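19/11/2024. Thread on the gripper finger swap, for the people who asked. Also the controller change, since we stupidly did both in the same month. Long one.

---

Background for anyone new. Two arms on one rail, white table, walls on three sides. The job is garments: pick up, spread, fold, stack. We're in the back unit at Edthorpe. Rhiannon Maddocks runs the cell and I do the end effectors and most of the complaining.

---

What we compared:

- the Steltmont fingers the grippers came with, smooth pads
- the Skurnerano fingers, ridged, longer, stiffer at the tip

Same grippers, same mounts. Only the fingers changed for this part.

---

Test garment was mostly a plain black tee. Black is hard for our overhead view because you lose the wrinkles, and the gripper is black too, so the perception side can't always tell finger from fabric. If something works on black cotton I trust it more on the other colours.

---

158 grasps with the Steltmont fingers, 173 with the Skurnerano. The numbers don't match because we stopped the first lot when a pad started to peel and I didn't want to count grasps on a half-stuck pad.

---

What we logged as a miss: fingers close, arm lifts, no cloth. What we logged as a slip: cloth comes up and then lets go before the move is finished. I think people lump these together and it hides what's wrong. A miss is usually height or approach angle. A slip is usually the pad.

---

Steltmont, single layer at a hem: good on misses. The thin smooth tip slides under the hem without shoving it along the table. Slips were the problem. Lift slowly and it holds, speed it up and the cotton walks out of the pads.

---

Skurnerano, single layer at a hem: nearly the reverse. Once it has the cloth it keeps it. Getting the cloth is fussier. The ridges catch on the way in and push a little roll of fabric ahead of them, and sometimes that roll is what gets grabbed, so you end up holding three layers when you wanted one.

---

For folding, that extra roll matters a lot. You place the fold line by where the fingers are, so if the fingers have a pinch of roll then the corner lands short. Shirt comes out a bit wedge-shaped. Elvia Magaña calls these "pizza slices" and has a tally on the whiteboard.

---

Fix for some of it: come in lower and flatter, and open the jaws less. I had been opening them right up because more room felt safer. Wrong. A wide jaw just means more fabric gets pushed around before anything closes.

--- 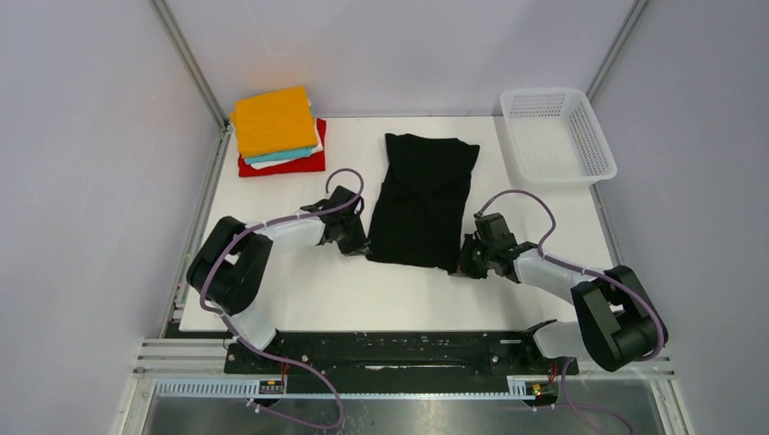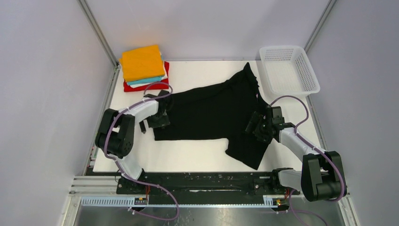

Both show a black garment. First one it's roughly folded with a gripper at each bottom corner, second one it's spread out sideways.

---

Folded things go to the back left, basket lives back right. We keep the pile on the table during tests on purpose. An arm that only works on a bare table isn't much use to us, and the loops of purple cable have to clear the pile too.

---

On cables. The loop above each gripper is slack for the wrist. Too short and the wrist pulls on it near the end of its turn. Too long and it swings into the camera's view of the garment, or flops onto the folded stack. We've changed the length more often than I'd like to admit and I still don't love the left one.

---

If you're doing this yourself: cable-tie the run along the forearm, leave the wrist free, then drive the wrist through its full range by hand before you power anything. Then do it again with the other arm in its awkward spots. We skipped the second part in April and lost an afternoon.

---

Sleeves. Everyone asks about sleeves. A sleeve is easy to find on a flat shirt and much harder once it's bunched to a point. With the Steltmont fingers you could stroke a bunched sleeve flat, pads open, light pressure. The Skurnerano ridges grab at it and drag the whole shirt along.

---

So we now do sleeve flattening with the backs of the fingers. Turn the wrist, use the outside face, which is smooth on both types. It costs a bit of time per shirt. Rigoberto Villalobos wrote the motion for it and it's ugly to watch, but the shirt stays put.

---

Neckline. Thicker fabric, stitched, sometimes a tag. Both finger types hold it fine. I would not use neckline grasps to decide anything about fingers. If a vendor's demo only ever lifts a shirt from the collar, ask to see the hem.

---

Asked a few people what they'd pick after a week with each.

Elvia: Skurnerano, because re-grasping after a slip takes longer than a careful approach.
Rigoberto: Steltmont, with better pads glued on.
Rhiannon: "Whichever one you stop changing."

---

Controllers, then. We ran the Steltmont controller for most of the year and moved to the Mạch board for the second half of this. Yes, I know, two changes. The finger numbers above are all from the old controller, so they're comparable to each other.

---

Reason for the move was timing between the arms. For a two-handed lift both grippers need to leave the table together. On the old controller the right arm started late by a small amount that wasn't constant. If it's constant you can correct it. When it wanders you get a shirt lifted by one corner and then yanked by the other.

---

On the Mạch the two arms start together as far as we can measure with what we have. I'm not giving a figure because our way of measuring it is a bit rough. You can see the difference in the cloth though. The hem comes up level.

---

Things I don't like about the Mạch:

The setup tool forgets gripper limits if you rename an arm.
The fault messages are short to the point of rudeness.
Documentation for the force setting is 2 pages and one of them is a diagram of the connector.

---

Things I do like: restarts quickly after a stop, and you can change grip force in the middle of a move. That second one turned out to matter for the Skurnerano fingers. Close softly, lift a little, then squeeze. The roll of extra fabric often drops out in that gap before the squeeze.

---

That trick got rid of most of the pizza slices. Not all of them. We ran it on 7 different shirts, mixed colours and fabrics, and the one it didn't help was a stretchy sports top. It clings to itself and the extra layer comes up with the first.

---

Finbarr Brophy asked whether we'd tried suction or a needle gripper. Needle, no, I don't want holes in people's shirts. Suction, yes, last year, and on knit cotton you mostly move air. Works well on a coated raincoat if that's your market.

---

He also asked about soft fingers. We had a loaner pair for a bit. Lovely on a towel. On a single layer lying flat on a hard table they fold under themselves before they get beneath the hem. A softer table surface would help that, but then the shirt doesn't slide when you want it to.

---

Table surface deserves its own thread. Short version: ours is smooth and white, easy to wipe, good contrast for dark garments and bad for white ones. The rail along the front collects scuffs and dust whatever we do. Wipe the table before a test run or the fingers pick up grit and your slip rate changes.

---

Wear. After the 173 grasps the Skurnerano ridges look fine to me, a bit polished at the tips. The Steltmont pads are the weak spot. The finger under them is good and I'd buy it again if the pad were moulded on and not stuck on.

---

Where we've landed for now: Skurnerano fingers on both arms, Mạch controller, soft close then squeeze, backs of the fingers for sleeves. Rigoberto still wants his glued pads and he's getting one arm for a day to prove it.

---

What I'd do differently: change one thing, wait, change the next. Write down jaw opening on every run. I didn't for the early ones and now I can't tell how much of the first result was me opening too wide.

---

Also label your spare fingers. Left and right Skurnerano tips are mirror images and look the same in a drawer. Put two lefts on and the pinch closes slightly crossed, and you will spend a morning blaming calibration.

---

A few replies in one go:

No, we can't share the raw logs yet. Rhiannon is cleaning them up.
Yes, the arms can reach the basket. It's at the far corner and the right arm is the one that uses it.
Jeans, not yet. The waistband is fine, the legs are heavy and swing.

---

Next up is picking from a heap in the basket, which is a different problem - you don't get to choose the hem, you take whatever's on top. I expect the ridged fingers to do better there but I haven't run it. Will add to this thread when the glued pad day is done.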